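# Stopping and Waiting at a Signalized Intersection

These instructions form part of the driver orientation issued by the Onetti Road Training Office, revised May 2018. Trainees should read them before the first supervised drive.

1. Begin slowing as soon as the signal is visible. Check the mirror before braking.
2. Bring the vehicle to a complete stop behind the white stop line. The hood must not extend over the line.
3. Leave the crossing lane clear, even when no traffic is approaching.
4. Identify the signal that governs your direction of travel. Larger intersections may carry several signals on one mast.
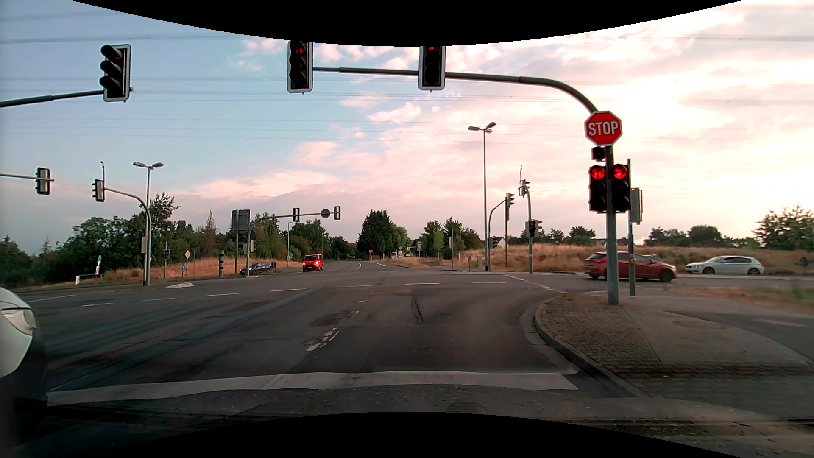
*Red signals overhead and on the corner mast. The lower pair shows a red lamp with an upward arrow and a red lamp with a right-pointing arrow.*

Where arrows are displayed, each driver must obey the arrow for the intended movement. A driver who plans to turn right looks to the right-pointing arrow and remains stopped while it is red.

While waiting, keep the foot brake applied and observe both the crossing road and the opposite approach. Do not creep forward. When the signal changes, confirm that the intersection is clear, then proceed at a moderate speed.

Trainees on the Elia route will practice this procedure at least 5 times before assessment. Questions may be directed to Rebecca Longo, Room 209.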